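October 22, 2024

Cube bench, second table. Carrying on from the sheet Yamuna left in the folder.

Took the old black-bodied cube apart first thing. It had been catching on the middle layer for a while and I had put it down to dust, but two of the edge pieces had small burrs on the inside foot. Filed them with the fine needle file, maybe ten strokes each, and wiped everything with a dry cloth. No solvent this time. The last one I cleaned with solvent lost the gloss on the plastic and two stickers lifted at the corners within the week.

Core screws were uneven. Backed all six off and brought them in again a quarter turn at a time, opposite pairs together. Ended slightly looser than I would like for a beginner, but the layers now go round without having to be lined up exactly. Will let it settle before touching the screws again.

Lube: one drop of the Zolon on the core, none on the outer pieces. Yamuna Varma thinks the Prerkex is better for cubes that get handled all day. I have not compared them properly. We have one bottle of each, so put the Prerkex in the Shetty cube and give them the same amount of turning, then swap. Needs somebody other than me to do the turning or I will just favor the one I did last.

Turning in: 300 turns by hand, mixed faces, in blocks. Felt gritty at the start, much better by the end of the second block. Popped one edge piece on a careless turn, went back in without trouble.

Timed solves after that, plain layer method, no inspection limit. Best was 81 seconds, and most were well over that. I am slow at this and the times only matter against my own from before. The stalls are nearly all at the last layer, where I still have to stop and check which way the corners are facing.

Mirror. Stood it up behind the cube to see if the back face could be checked without picking the cube up. Works for some things. You can tell a finished side from an unfinished one, but left and right are swapped, and I twice turned the wrong layer by following the reflection. Also the ceiling light comes back off the glass on the right side and bothers the eye. Moving the mirror a little farther back helped with seeing over the top of the cube, not with the light. Tilting it would probably help, but the base is flat and there is nothing to prop it with that would not slide. Ask Numholm if they still sell the stand with the hinge. Theirs was 36 dollars last time I looked, so check the cupboard first.

If we do use the mirror for the beginners' session, tell them to look once, decide, then go back to looking at the cube itself. Having both in view while turning is what causes the mistakes.

Stickers: blue side is fine to keep. Did not replace anything today. There are 7 spare sheets in the drawer, old stock, and the backing on the top one has gone brittle, so try one on a scrap piece before trusting it on a cube.

To do
- second set of solves with the Zolon cube, before it gets any more lube
- Shetty cube: open, clean, Prerkex, same number of turns
- look for a hinged stand in the cupboard
- write the corner moves out on a card, large print
- tidy the black cables at the back of the desk, they get pulled whenever the mirror is moved

One more thing on the twisting. Leaving a cube with its layers not quite square does not seem to harm it, but the next person picks it up and forces a side turn against the offset, and that is probably how the burrs got there. Square it up before putting it down. I forget this as often as anyone. I will put it on the card with the corner moves, at the top where it gets read.

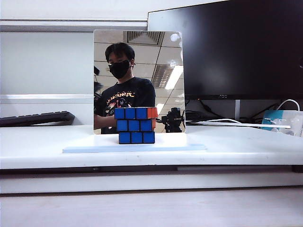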